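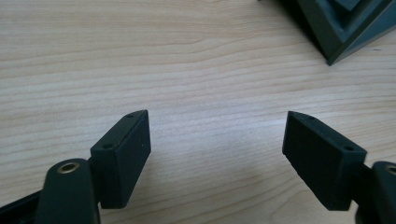 Page last changed: 12 November 2025

Report of a Visit to the Skirkholm Public Library

Submitted by the Planning Office, Zelville Library District

Purpose of the visit

The Zelville Library District is preparing to refit the main floor of its Central Branch. The Board asked the Planning Office to visit a library of similar size that has recently finished comparable work, and to report on what was done, how the building is used now, and which parts of the work would be of use to the District. The Skirkholm Public Library reopened last year after an extended renovation and agreed to receive a delegation during its fall open day.

The delegation was led by Lizeth Cuervo, Planning Officer, and included staff from Adult Services, Children's Services and Facilities. Orysia Shevchuk, Director of the Skirkholm Public Library, received the group at the staff entrance and accompanied it through the morning. The afternoon was left free for the public program and for separate conversations with desk staff.

This report follows the order of the visit. Drawings supplied by the host library are held at the Planning Office and may be consulted there by Board members on request.

Arrival and entrance hall

The library stands on a sloping lot, and before the renovation the main door could be reached only by a flight of steps. A ramp at the side of the building led to a service corridor. Ms. Shevchuk explained that the architects first proposed to improve the side ramp, and that the library declined this and asked for a single entrance to be used by everyone. The street in front of the building was regraded as part of the same contract. This required an agreement with the town's public works department, and the agreement took longer to reach than any other part of the project.

The entrance hall now holds the returns desk, the holds shelves and a small area for community notices. Returns are accepted by staff during opening hours and through a wall slot at other times. The holds shelves are open to patrons and arranged by the last four characters of the card number. Desk staff told us that patrons learned this system quickly, although some older patrons continue to ask for their holds by name and are served in that way.

The floor of the hall is hard and the ceiling is high, and noise was the subject of most of the complaints received in the first weeks after reopening. Felt panels have since been fixed to the upper walls. The delegation stood in the hall during the busiest part of the open day and was able to talk at an ordinary level.

The reading room

The reading room occupies the whole of the south side and was of the greatest interest to the delegation. It had been divided by bookcases taller than a standing adult. These have been replaced with lower cases along the walls and at two points in the middle of the floor, and staff at the reference desk can now see the length of the room.

The shorter bookcases reduced the shelf space available, and the library withdrew part of its bound periodicals before the move. Ms. Shevchuk was frank about this decision. A number of residents objected, and the library held two public meetings on the matter. Volumes concerning the town and the surrounding county were kept and are now in the local history room. The remainder were offered to other libraries in the region, and what was not claimed was recycled. She advised the District to publish its withdrawal list well before any work begins and to give residents a clear date by which comments must be received.

The room seats 391 readers when the folding wall to the lecture room is open. On ordinary days the wall is closed and the number is smaller. Seating is at shared tables supplied by Panasiuk, with individual chairs of two heights. The library tested several finishes in the old building before placing the order, and asked patrons to write down what they thought of each. Glare was mentioned more often than any other point, and glossy finishes were dropped for that reason. Pale tops were preferred to dark ones. Facilities staff at Skirkholm reported that pale tops show ink marks more readily, and that they are wiped down every evening after closing.

Power outlets are set in the floor beneath the tables. The delegation was told that this choice is now regretted in part. The tables cannot be moved without leaving open floor boxes in the walking paths, and the covers do not lie fully flat. Our Facilities staff examined several of the covers and agreed that a similar arrangement should be avoided at the Central Branch. Outlets along the walls, with a small number of tables placed against them for laptop users, would meet most of the need.

Lighting in the room is in three circuits, each with its own dimmer at the reference desk. On bright days the circuit nearest the windows is turned off. No figures for energy use since reopening have been released, and the library expects to publish a first annual statement in December.

Children's area

The children's area is on the same floor, behind a glazed partition. It was formerly in the basement, and families with strollers had to ask for the elevator key. Attendance at the weekly story hour has grown since the move, and registration is now required. Each session is limited to 16 children.

Our Children's Services staff observed a story hour in full. The reader sat on a low platform with the children on a carpet in front and adults on benches at the back. The benches lift to give storage for craft supplies. Strollers are left in an alcove near the partition door, and on the day of the visit the alcove was full before the session began. Skirkholm staff confirmed that it is too small and said that strollers often stand along the corridor, where they narrow the route to the restrooms.

A family restroom opens directly off the children's area. Staff considered this the single most appreciated change in the building. The District's current plans place the family restroom beside the elevator, on the far side of the lobby, and the Planning Office will ask the architects whether it can be relocated.

Study rooms and the booking system

There are 10 study rooms, in two sizes. The rooms may be reserved online, by telephone or at the desk. Reservations are handled through Plundex, which the library adopted shortly before reopening. A patron may hold one reservation at a time, and a room is released if it has not been claimed within a quarter of an hour.

Desk staff described some difficulty in the early months. Patrons without an email address could not receive a confirmation, and the printed slip now given at the desk was introduced to solve this. Staff also asked that the rooms be given names, as the numbers were easily confused with those on the lockers nearby. The names of local rivers were chosen by a public vote.

Sound carries between adjoining rooms. The delegation was able to follow a conversation from the next room without effort. Ms. Shevchuk said that the partitions had been changed late in the project to reduce cost, and that she would not accept such a change again.

Local history room

The local history room is open on weekday afternoons and by appointment. It holds the town newspapers, parish and school records, maps, and a collection of letters from families who worked in the harbor. Readers are asked to leave bags in a locker and to use pencil. Copies may be made by staff for a small charge.

Temperature and humidity are recorded throughout the day, and the log was shown to the delegation. The air handling equipment for the room is separate from that of the rest of the building, so that it can be kept running when the library is closed. Our own local history materials are at present kept in general stack conditions, and the Board may wish to consider this matter independently of the refit.

Public program

The open day program included a bookbinding demonstration, a talk on the history of the harbor and a question period with the Director. The talk was well attended and ran past its scheduled time. Questions to the Director were mostly about opening hours. The library closes at six on most evenings, and several residents asked for a later closing at least once a week. Ms. Shevchuk replied that a proposal would go to the town council with the next budget.

Recommendations

The Planning Office makes the following recommendations to the Board.

1. That the Central Branch refit retain a single public entrance, and that discussions with the city on sidewalk levels begin before the design is final.

2. That power outlets in the reading room be placed along the walls.

3. That the study room partitions be specified by acoustic performance, and that no substitution be permitted without the approval of the Board.

4. That sample tables be placed in the Central Branch for public comment before any furniture order is made.

Acknowledgments

The District thanks Ms. Shevchuk and the staff of the Skirkholm Public Library for their hospitality and for the candor with which they answered our questions. An invitation has been extended to them to visit Zelville when the work at the Central Branch is complete.

Questions concerning this report may be addressed to Lizeth Cuervo at the Planning Office.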